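**1/** OK, thread time! We finally have a result I'm happy to talk about in public. Short version: if you're teaching a robot to handle cloth, spreading your demos over lots of different rooms beats piling them up in one nice lab corner. By a lot more than I expected.

**2/** Background for folks new here. Our project is called Flernus. We collect demos with hand-held grippers, a person with one in each hand, doing ordinary bedroom chores. The policy trains on that and then runs on a two-armed robot that has never seen any of those rooms.

**3/** The usual worry with hand-held data is that people move like people. We twist our wrists in ways the arms can't follow, we lean in, we rush. So a chunk of every session gets thrown out when you replay it against the robot's joint limits. I used to find this depressing. Now I just budget for it.

**4/** The question for this round was simple. Say you can afford 300 demos of one task (pull a rumpled sheet up to the head of the bed and smooth it). Do you record all 300 on one bed, or split them across 10 beds?

**5/** Same task, same number of demos, same training recipe, same robot at the end. Only the rooms change. I really wanted this to be a boring, clean comparison, and it took most of the winter to get it boring enough.

**6/** We tested on a bed that was in neither set. Different mattress height, different sheet, window on the wrong side (wrong compared to what I'd been staring at for months, anyway).

**7/** One-bed policy: finished 7 of its test runs. Ten-bed policy: finished 65. Both got the same number of tries, and the start positions were shuffled together so whoever was resetting the sheet didn't know which policy was up next. I reran the whole thing because I thought I'd swapped the checkpoints. I had not!

**8/** Most of the one-bed failures look the same. It reaches for the place where the edge of the sheet *used to be* in training, closes on air, and then carries on smoothing as if it had hold of something. Very confident. Kind of adorable, and completely useless.

**9/** The ten-bed one misses too, but it tends to go back for a second grab. We never labeled regrasps or asked for them. My best guess is that people fumble more in a room they don't know, so the recovery moves sneak into the data on their own. That's a guess, and I'd love to see someone test it properly.

**10/** Which brings me to Jummai Isah, who wrote the collection protocol and deserves most of the credit here. Her rule is that you don't redo a fumbled demo. If you drop the sheet, you pick it up and keep going, and the recording stays in. I argued against this for weeks. I was wrong — she has been very gracious about it.

**11/** Her other rule is that both grippers start up in view and pointed at the bed before anyone touches fabric. It gives the tracking a calm second or two to settle, and it makes trimming the clips so much easier afterward.

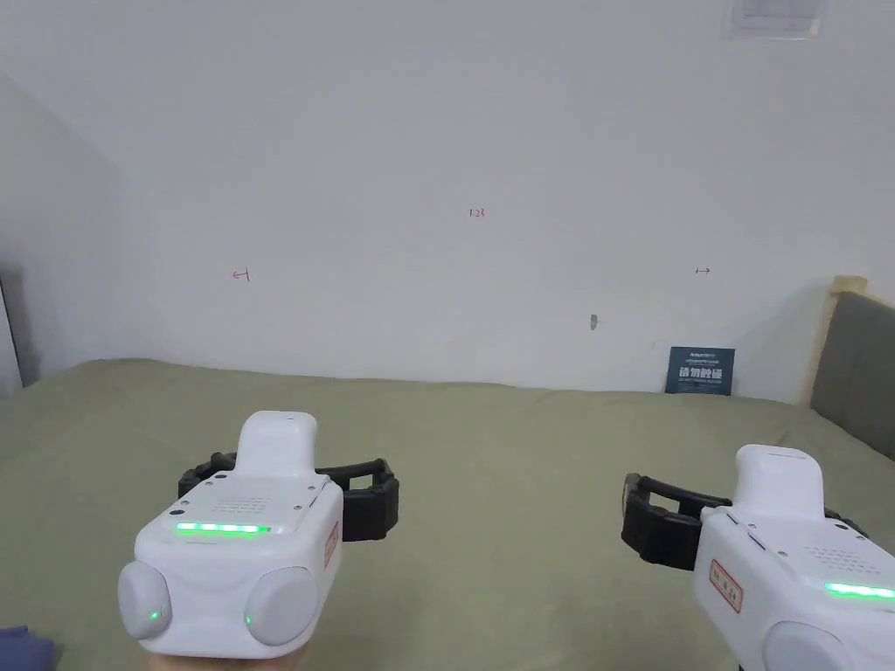
**12/** The other thing that mattered more than I'd have bet is plain surfaces. A one-color sheet next to a bare wall doesn't give a tracker much to hold on to, and when the tracking drifts, the hand path drifts with it. We now run Katsaros (our little drift checker) on every session the same day, while there's still time to go back and record more.

**13/** Things we did NOT show, please read this before quoting the numbers at me:

- one task only, no pillows, no fitted corners
- one robot
- ten rooms is still a small number of rooms
- I don't know where the curve flattens out, and we haven't tried more

**14/** Somebody will ask whether you can fake the variety by changing colors and lighting on the one-bed data. We tried! It helped a bit with odd lighting and did nothing I could measure for bed height. The arm still reaches for the old height. I might just be bad at augmentation, so if you've made this work on cloth, please tell me how.

**15/** Next up is Plisodero, which is the same comparison with towels. Folding has a much stricter idea of "done" than smoothing does, so scoring should be less of a judgment call. The plan is to have numbers by September.

**16/** Write-up is in internal review, and the trimmed demos will go up on Sternomport once the license text is sorted. If you work with hand-held collection and have a bedroom-chore set of your own, my messages are open. I'd especially like to hear from anyone with bunk beds.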